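Good to Touch: the Clonholm texture table
Gallery, 11/06/2023

We finally have the page up! If you came along to the texture table at Clonholm you already know how much fun it was, and if you didn't, the idea is about as simple as they come. You sit down, you shut your eyes, somebody puts a thing in front of you and you talk about how it feels before you're allowed to say what you reckon it is. Then you open your eyes and talk about it all over again, and it's amazing how different the second conversation is.

This was the second one we've run. The first was back in February in the long room at Drostcombe, where it was so hot that everything felt sticky, including the chairs. Winter suits it far better. Wool is nicer in winter, and so is felt, and people will happily sit with a cup of tea and a lump of something woolly in their lap for 45 minutes without looking up.

Loïc Caron and I did the setting out in the morning (I'm Tineke Nijs, for those who only know me from the emails) and Theresia Fuchs kept the word book, more on that further down. Dirk Geerts lugged the tables. Thank you Dirk, and sorry about the step.

The table itself

I'm going to start with the wood, as I always do. At Drostcombe we put everything out on a dark green cloth, and it did look smart, but people's hands kept going over the side of the cloth and getting distracted by the hem. So no cloth at all for Clonholm, just timber. Such a pretty colour too, a pale creamy beige with a bit of pinky tan in it, and anything strong-coloured really sings against it.
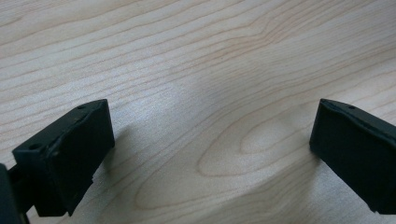

Mỹ Sầm asked whether we'd considered the table a texture in its own right, because she'd spent half her turn running her thumb along the grain and would have liked to be given a word for it. She also wanted to know if a waxed top would feel warmer than an oiled one. Lovely questions, both. We've put the table in the word book under T, with a blank beside it for next time, and if anybody has opinions on wax versus oil then please send them in! My own feeling is that wax drags a little under the fingers and I quite like that, but Loïc is firmly in the oil camp and we've agreed to test two offcuts side by side.

A few other things we noticed about working on bare wood. Small objects roll, so the marbles went into a shallow dish after the first five minutes. Hard things make a noise when they're put down, and a surprising number of people were guessing from the knock before they'd touched anything. A river stone has a completely different landing to a wooden egg. We might do a round of knocks only at the next one, hands in laps.

Fuzzy and red

Oh, I love this one. Coral-red through the middle and going darker and more crimson towards the top, then fading right down to a pink that's nearly white where it curves under. The nap is short and dense, like good velvet, and with strong light behind it the whole outline goes soft and glowy. You want to pick it up before you've worked out what you're looking at.
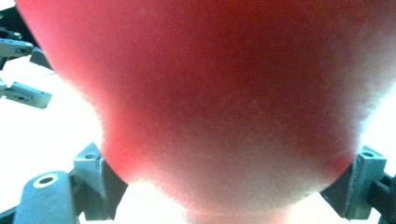 Words from the book

Theresia wrote down every word people used with their eyes shut, in the order they said them, and she didn't tidy any of it. I've copied out the ones I keep going back to.

For fuzzy things: bumblebee, tennis ball, "my uncle's good hat", sleepy, ticklish, peach, warm even when it isn't, moss, the inside of a slipper.

For the river stone: polite, cold soap, heavy egg.

For the cork block: biscuit. Almost everyone said biscuit. One person said stale biscuit and then apologised to it.

For the square of hessian: potatoes, itchy, shed, grandad, camping.

For the silk scarf: water, nothing, "where did it go".

What I find so good about these is how few of them are texture words. Hardly anyone says rough or smooth once they get going. They say a place or a person, or something to eat, and then everybody else at the table nods as if it's obvious. Children get there fastest. The grown-ups need a couple of turns before they stop trying to be right.

The colour question

We had a good long natter over lunch about whether colour changes how a thing feels. Loïc says no, fuzz is fuzz. I say yes, or at least that it changes what you expect, and by the time your hand arrives you've half made up your mind. A red fuzzy thing looks warmer to me than a blue one made exactly the same way. So we tried it with two felted balls from the wool basket, one rust-coloured and one slate, same fleece and same size, and asked people with their eyes open which was softer. Rust won easily. With eyes shut it was a dead heat and several people were quite cross with us.

If you want to try this at home, dye your wool after felting and do both balls from the same batch. Ours came from a bag of Morrison fleece that Dirk had been storing above his ute parts, and once it had been washed a few times you would never have known.

How to set one up yourself

A few people asked for this, so here is what we do.

Pick 9 objects. More than that and the last few don't get a fair go.

Mix the weights. Something very light straight after something very heavy gets a gasp every time.

Put one thing in that's a bit unpleasant. Ours was a bottle brush.

Leave food out of it unless you know everyone at the table well.

Short nap and long pile should go at opposite ends of the session. People's fingertips seem to get tired of one kind and stop noticing.

Have a damp flannel and a dry towel handy for hands.

Let the talk wander. The best part of our afternoon was a long detour about school jumpers.

For anyone hunting down the felted shapes, we make most of them from scraps, and the bigger ones take a good hour of rolling. Hot water, a bit of soap, patience, radio on. The wooden eggs came from the swap shelf at Trarari, which always has something worth a rummage. They have a whole drawer of buttons there too and I came home with far more than I meant to.

Next time

We're looking at a spring date at Drostcombe with the windows open, and we'd like to make the whole thing about garden textures: bark, seed heads, lamb's ear, a nice crusty bit of lichen if we can find some already on the ground. If you've got a paperbark in your yard and it's shedding, please save us a bag! Banksia cones as well, old ones, the hairier the better.

Theresia's word book will be out on the side table to read and add to. She has 100 pages left in it and intends to fill them, so come with your odd words ready. And if you were at Clonholm and left behind a single grey mitten, Dirk has it. It very nearly went into the texture basket.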